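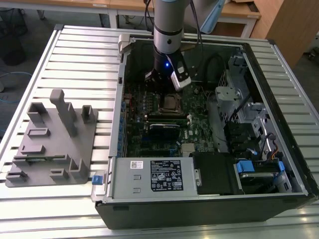 Filport is getting a second island

Great news for everyone who has already paved every last street in Filport! Chiriac, the small studio behind the cozy harbor-building game, has announced its first big expansion. It's called Pristmont, and it comes out in March on PC.

The add-on takes players across the bay to a steep, foggy island with its own weather, its own crops and a cable railway you lay out yourself. Goods can travel both ways by ferry, so your old town keeps running while the new one grows – and yes, existing saves will work from day one. 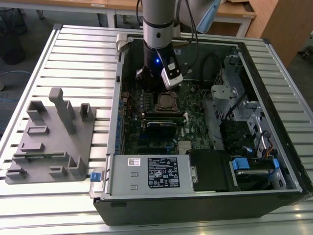
Builders also get 768 new pieces, from lighthouse parts to market awnings, and the population limit goes up to 2000 residents per town. That last one has been at the top of the wish list on the Trorham fan forum for nearly 2 years, and the thread there is already packed with happy screenshots of overcrowded piers.

A free update arrives on the same day for all owners of the base game. It adds night fishing, a photo mode and a much faster road tool. The price of Pristmont hasn't been announced yet, but the studio promises to share it in February together with a first gameplay trailer.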